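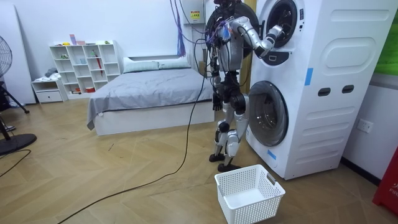 Stacked washer-dryer

A stacked washer-dryer, also called a laundry tower, is a household appliance with two front-loading compartments placed one over the other. In the usual arrangement the washer is in the lower part and the dryer in the upper part. It occupies the floor area of a single machine and is common in apartments and narrow utility rooms.

Construction

There are two main types. In the first, two separate machines are joined by a stacking kit. In the second, both drums share one tall housing, often white. Each compartment has a round door, and the lower one may have a window of tinted glass. The controls can be put between the two doors, where most adults reach them easily. The Drolto tower, sold in Arriaga, is 1,720 mm high and has a drum light in the upper part only.

Installation

The floor must be level and firm. On wood floors, herringbone included, a thin rubber mat is often laid under the feet of the machine. Transport bolts are removed before the first wash.

Use

Laundry is moved from the lower drum up to the higher one. Shorter users can find the upper drum difficult to empty, and for them a low step is sold. The lint filter is cleaned after every drying cycle.

Related articles
Clothes dryer
Drolto
Herringbone floor
Lint filter
Porkero (laundry basket)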